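Trillcombe Noise Board > Gigs and Tours
Thread: Haslam at the Culencombe, who's going?

lowendleanne wrote:
OK so Haslam finally announced a hometown show and it's at the Culencombe, not the Ratham like everybody guessed. Wed 29 October, doors at 7. I've been playing the new record to death (side two especially, that organ part!!) and I already have my ticket. Anybody else in? I'm bringing the usual bag of stuff for the drive.

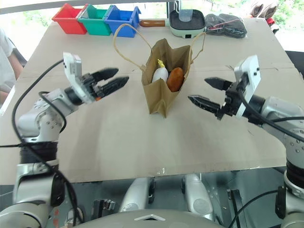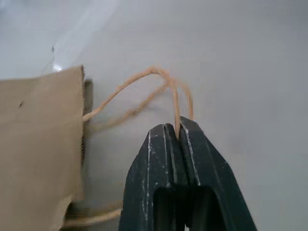 paper bag, both pics

garside_c wrote:
In! But I'm bummed about the room. The Culencombe holds 552 and they could have filled the Ratham easy. My brother got shut out in the first ten minutes.

NevAck wrote:
Easy? The Ratham is 2,000 people, Colin. I saw them there in September opening for somebody else and the sound was soup. You couldn't hear a word she sang. Small room every time for this band.

garside_c wrote:
You were standing under the balcony, everything is soup under the balcony. I was by the desk and it was great.

lupe_cuautle wrote:
Going with my sister. Do we know who's opening? The poster just says "plus guests."

lowendleanne wrote:
Jamie Rowbotham solo, according to the venue page. Just him and the baritone guitar, I think.

NevAck wrote:
Oh no. I like Jamie fine but his last set was 15 minutes of tuning and one song.

lupe_cuautle wrote:
It was a really good song though! And he fixed the tuning thing, I caught him at the record store and he played straight through. Did a cover of "Gravel Year" that I liked more than the original, come at me.

garside_c wrote:
More than the original?? Lupe. No. The whole point of that song is the drums coming in late.

lupe_cuautle wrote:
The drums come in late and then they never leave lol

NevAck wrote:
She's kind of right, that outro goes on forever. Anyway, how much did everyone pay? I got charged $24 and then a fee on top at checkout.

lowendleanne wrote:
Same, 24 plus the fee. Box office window doesn't charge it but I wasn't going to drive over there and risk it. Does anybody know if they're doing the old EP stuff? I'd trade half the new album to hear "Porch Light" again.

garside_c wrote:
They soundchecked it at the Ratham but left it off the set. Fingers crossed. Also if anyone ends up with a spare, my brother will take it at face value, message me.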